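Open day at Prenar, upstairs floor
July 30, 2025

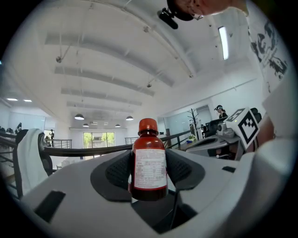
Prenar promised visitors a serious look at how it packs and labels its bottles, and I went in doubtful. The tour took 30 minutes, most of it spent by the railing listening to a talk about freshness. Brown glass with an orange screw cap looks very much like a drugstore to me, and the print on the white label is tiny – good luck reading it without your glasses. I asked what the glass adds to the price and got a leaflet. Gimov's open day in May was shorter and at least had prices.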